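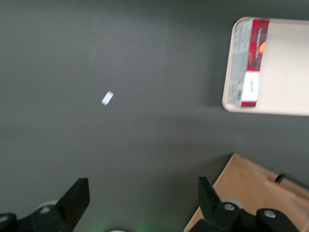

Kitchen table tips for hikers, mostly stuff I do the night before and the night after. Typed fast, will fix later.

## Night before

- Freeze one bottle lying on its side, two thirds full. Top it up in the morning. Cold till lunch anyway.
- Tortillas beat bread. Bread goes to paste under a jacket.
- Peanut butter on BOTH sides of the tortilla, jam in the middle. Otherwise it soaks through by the second mile.
- Hard cheese, not soft. Cut it at home, leave the knife there.
- Salt the nuts yourself. Pan, spoonful of water, salt, stir till dry. Cheaper than the trail mix at the register, and no raisins.
- Boots by the door with the socks already in them. Sounds dumb, saves a hunt at 5 am.
- Print the map. Phone battery hates cold and canyons both.

## Trail bars, no bake

2 cups oats, half a cup peanut butter, a third of a cup honey, pinch of salt, whatever's left in the bag of chocolate chips. Warm the honey and peanut butter together, stir in the oats, wait a few minutes before the chips go in or you get brown mud (tastes fine, looks awful). Press hard into a lined pan. Harder than that. Bottom of a measuring cup works. Fridge overnight, cut cold, wrap each one in wax paper.

Over 3,000 feet or so of climbing I want two of these. Greer MacRitchie wants four and will ask for yours.

## Mud

Let it dry. All the way. Wet mud just gets pushed into the stitching. Then bang the soles together outside, stiff brush, old butter knife for the lugs. Laces out, insoles out, always.

- Newspaper in the toes, change it after an hour, again before bed.
- No oven, no heater, no hair dryer. Glue lets go. Lost a good pair of Sastels that way on the Otatitz loop weekend, sole flapping the whole way down.
- Leather: damp rag, then conditioner once its dry. Thin coat.
- Gaiters go in the sink with dish soap. Hang by the buckle.

## Bottles and bladders

Spoon of baking soda, warm water, leave it 20 minutes, shake, rinse twice. For the hose, pour the same mix through and pinch the bite valve so some stays in there. Hang the bladder open over a whisk. Then keep it in the freezer between trips – nothing grows and you always know where it is.

Sports drink smell in a hard bottle? Half vinegar, half water overnight. Lid soaks separately, and get that rubber ring out with a toothpick.

## Pack

Shake it out upside down over the tub, not the carpet. I found 700 pine needles in mine last time, felt like it anyway. Sponge and mild soap on the straps where the sweat goes white. Never the washing machine, the coating inside peels off in flakes.

Sticky zipper: run a pencil up and down the teeth. If that does nothing, candle stub.

Burned through a hip belt strap end? Trim it square, melt the edge with a lighter for a second or two, press flat with the back of a spoon. Window open.

## Pitch and sap

Fingers – olive oil or butter, rub, then soap. Fabric – ice first, crack off what you can, rubbing alcohol on a rag for the rest. Test an inside seam. Dog fur, peanut butter, and the dog will help.

## First aid tin

Go through it in September and again in spring. Tape goes gummy, blister pads lose their stick, ibuprofen expires. Mine holds:

- blister pads, more than you think
- roll of cloth tape, some wound round the trekking pole too
- tweezers, the good ones
- antihistimine
- one space blanket, still folded from the store because they never fold back

Write the date on the lid in marker. Last one on mine is Mon 24 May, so I'm good a while.

Wet tent tips next time, the Clotora trip gave me plenty. Bring a sponge.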